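4.2 Setup time and component handling

Setup time was logged for 603 plays of Skastum, a worker-placement board game with 279 components. Groups either kept to the sorting order in the rulebook or chose their own. A play counted as set up once the first player drew a province card.
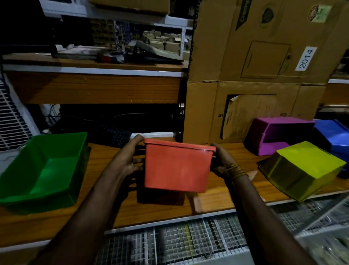
Geddes objected that the measure favors experienced groups, who deal cards while the resource tokens are still being sorted. We therefore report first plays separately. Of the full set, 200 were first plays, and these were analyzed without the remaining records.

Setup order had little bearing on the length of the opening round. Late errors were concentrated in the market deck, where the Anari expansion adds cards with similar backs. 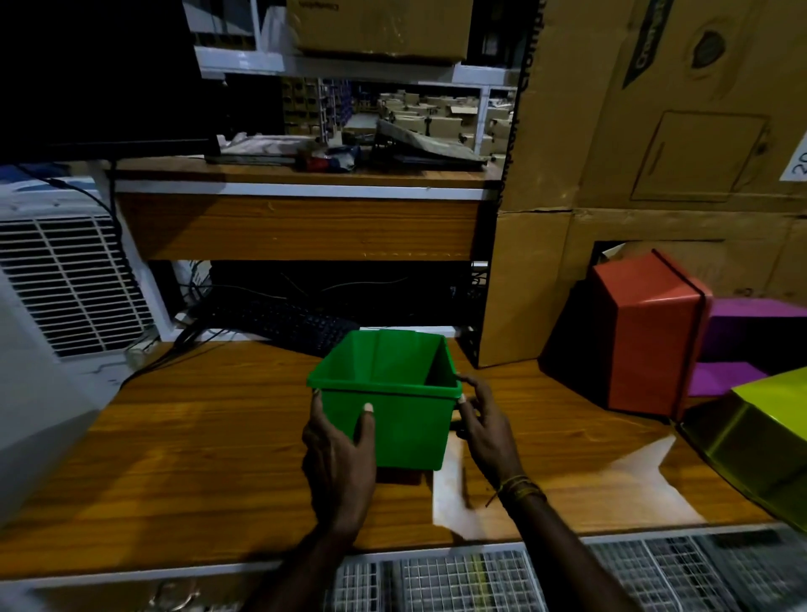
Figure 2. Green open-topped bin held above a wood-grain desk surface.

Plays using the Hima variant were excluded from the error analysis, as that variant removes the market deck entirely. Teardown was logged under the same rules but ended when the box lid was closed.

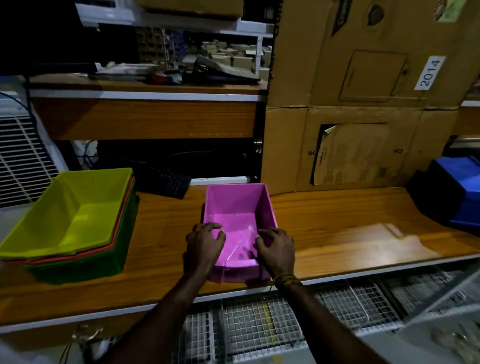
Figure 3. Pink crate, with stacked crates to its left.

Teardown records with no closing entry were treated as missing.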